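Storing reusable zip-top bags beside a tiled kitchen wall

4 min read

April 28, 2026
Posted by Zodwa Mokoena

I am responsible for the shared kitchen on the second floor of the Gremton residence, and I am seeking advice on the storage of clear zip-top bags. Our residents use them for bread, cut vegetables, and portions set aside for the freezer. The bags are washed and used again where their condition allows.

At present the bags are kept in a drawer together with foil, string, and baking paper. The arrangement is unsatisfactory. Bags are pushed to the back, the zippers catch on the foil box, and residents open a new pack while usable bags remain in the drawer. Over the past year we purchased 3,000 bags, and I would like to reduce that figure before the next order is placed in August.

A shallow space is available next to the sink, with a tiled wall behind it. I have considered placing an open basket there, on top of a liner. My concerns are as follows. First, whether bags kept in the open will remain clean enough for food. Second, whether the liner will trap water against the tile. Third, whether the bags should be folded, rolled, or laid flat. A closed cabinet is not available to us, and the drawer must be given over to utensils in any case.

I would be grateful for replies from members who have managed a similar arrangement in a shared kitchen.

Posted by Pornell Household Services

The proposed arrangement is workable, provided that clean bags and bags awaiting washing are never placed in the same container. We recommend the following procedure.

Wash each bag in warm water with a small amount of dish soap, turn it inside out, and stand it upright over a rack until it is completely dry. Particular attention should be given to the zipper track, where crumbs and moisture collect. Bags that have held raw meat, raw fish, or eggs should be discarded after one use. The same applies to any bag that is cloudy, smells of its former contents, or no longer closes along its full length.

Once dry, the bag should be pressed flat, closed, and folded once across the middle. Rolling is not advised for the larger sizes, as they open again in the basket and take up more room than before. Two sizes may share a container if a piece of stiff card is placed between them.

With regard to the liner, a wipeable sheet is preferable to paper or fabric beside a sink. It should be lifted at least once a week and the surface beneath it dried. Please leave a narrow gap between the sheet and the tile so that water is not held against the grout.

Unopened packs should be stored elsewhere, with one person authorized to bring out a new pack. In our experience, this measure has more effect on consumption than the choice of container.

Posted by Shabalala

Just use a jar.

Posted by Misdale Tenants' Kitchen Group

We wish to add a note in support of the basket. A jar with a narrow neck is unsuitable for flat bags, and residents will not reach into it with damp hands without wetting the contents. 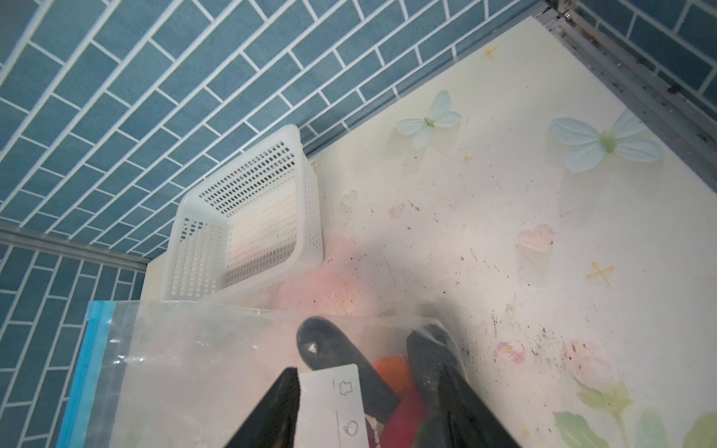 The choice of container should be governed by airflow and by ease of inspection. Solid-sided boxes hold moisture if a bag is put away too early, and the fault may go unnoticed for several days. A rectangular basket in white plastic mesh, open at the top and set into the corner against the tiles, allows air to pass through its sides and can be lifted out with one hand when the surface beneath requires cleaning. A pale floor panel, such as the cream one with the butterflies and hearts, is also practical, for crumbs show readily against the plain areas. Where the compartment has a metal rail, it should be included in the weekly cleaning, with a small brush used at the screw heads, as grime gathers there and is easily missed with a cloth.

On the question of hygiene, we would not keep an open basket within reach of splashes from the sink or the stove. If the available space is too close to either, a clean dish towel may be laid over the top and changed daily.

We would further suggest a short written notice at eye level stating which bags may be returned to the basket and which must be thrown away. Ours is limited to 58 words and has not required revision. A copy can be provided to the Gremton residence on request.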